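**Bresero Hard Wax Oil, satin, for indoor wood**
Order code 844. Sold by Trirkia.

We don't stock many table finishes, and we turned this one down twice before it went on the shelf. The maker's leaflet says it "feeds" the wood and "brings it back to life". Wood is dead and doesn't eat. What you are buying is a blend of plant oils and wax that soaks in a little way, hardens, and leaves a low sheen you can patch when somebody puts a hot mug on it.

The leaflet also promises one coat. We have yet to meet a tabletop that looked right after one coat. Allow for two, and a third on the end grain if you can face it.
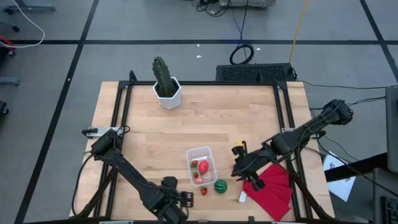

Colour is where most complaints start. The tin says "clear", and every oil we have ever sold under that word has warmed the wood at least a bit. Bresero warms it less than the old Dubey oil did, but put it on pale timber and you will see a change. It is most noticeable on tops made of mixed strips, like the one in our photo, where pale blond lengths run beside slightly darker honey ones. Oil tends to push those two further apart. Some people like that. If you don't, try it on the underside first and leave it overnight before you judge. Visible seams need care as well: oil sits in them and goes sticky, so wipe along the joint with a dry cloth and then do it again.

Then there are plant pots. Kyriaki Margaritis, who looks after our returns, would like it known that the word "waterproof" appears nowhere on our label. The finish copes with a spill. A pot standing on it for weeks, even a glazed one with a cactus you hardly water, can still leave a ring. Use a saucer, or a cork mat.

### What you get

- Tin size: 3 litres only. We have asked for a smaller one and been told it is "under review".
- Sheen: satin, though closer to matt on softwood
- Recoat: next day, longer in a cold room
- Thinning: don't
- Cleaning brushes: white spirit

### Not suitable for

- Anything outdoors
- Wood that has been varnished, unless you sand the varnish right off
- Chopping boards. The maker says yes. We would use plain mineral oil.

### Before you order

Oily rags can catch fire on their own as they dry. Lay them flat outside, or soak them in water before they go in the bin. We print this on the lid because the maker's warning is on the base, under the price sticker.

Radomir Krasniqi has had it on the shop counter since November and reports nearly 11 months of keys, parcels and tea before he touched it up. He does wipe the counter a lot. Your kitchen table may not be so lucky.

The Sondex applicator pad (code 208) is sold separately. An old cotton T-shirt does the same job.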